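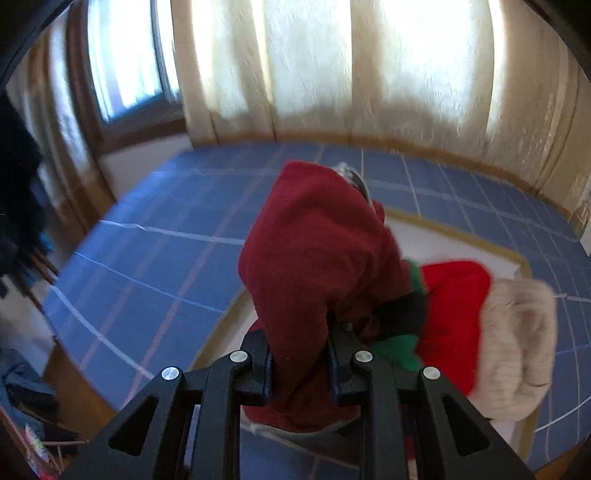

My cousin's wedding in Kavville had 300 guests, and I believe she knew maybe a third of them. I do not say this to offend my family. I was one of the people who carried chairs, I ate very well, and I danced until my shoes were in my hand. But I have been thinking since then about the size of our weddings, and I want to say that they have become too large for the people who are getting married.

In the place where I grew up, a wedding is an affair of two families before it is an affair of two persons. I still respect this. When my aunt Suryani Ngau married, the whole street cooked for her, and the whole street came to eat. There was no list. The people who came were the same people who would bring soup when her first child was born. The number was large, but every face had a name.

What we have now looks similar from the outside and is something else. The father invites his office. The mother invites the women she met on a trip. Somebody must invite the landlord. At my cousin's reception there were 54 tables, and at the one nearest to the stage sat a man whom neither family could identify with confidence. He gave a generous envelope, so the matter was dropped.

The envelope is a large part of the problem. We keep a book of who gave what, and we must return the same or a little more when their children marry. My friend Sutrisno Sinaga calls it a savings account with music. He has been to 21 weddings this year, and he told me that in some of them he did not speak one word with the bride or the groom. He stood in the line, he shook the hands, he took the picture, he went to the buffet. I asked him if he enjoyed it. He said the beef was good at the one in Wattimena.

I know the answer of the older people, because I have heard it from my own mother. If you do not invite, you insult. An invitation is a small thing to give, and the pain of being left out is long. She is right about the pain. She herself was left out of a wedding in 1987 and can tell you the color of the dress from the photographs. Still, I think we have made the insult bigger by inviting everybody. When the whole town is on the list, the one person who is forgotten has a good reason to be angry.

There is also the money, and young couples do not like to talk about it in front of their parents. My cousin and her husband, Leandro Palacios, began their marriage with a loan for the hall. They will be paying it for seven years. They are both sensible people and they did not want the hall. They wanted the garden behind his uncle's house, a long table, and a singer he knows from school.

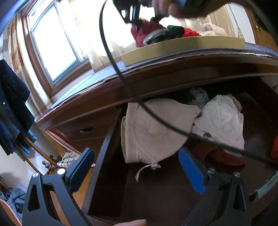 Should the couple then simply refuse, and marry in front of ten people? I do not think so, for a small wedding held against the will of the parents can leave a silence in the family that costs more than any hall.

I would prefer that the couple write the first list, and not the last one. Today the parents fill the room and the two young people receive what is left - a table or two near the kitchen door for their friends. Turn it around. Let them put down the people they want to see when they look up from their plates, and then let the parents add, with a limit agreed before anybody has called a printer.

My mother has read this and she does not agree. She has asked me to mention that she gave the 1987 bride a very nice set of glasses anyway.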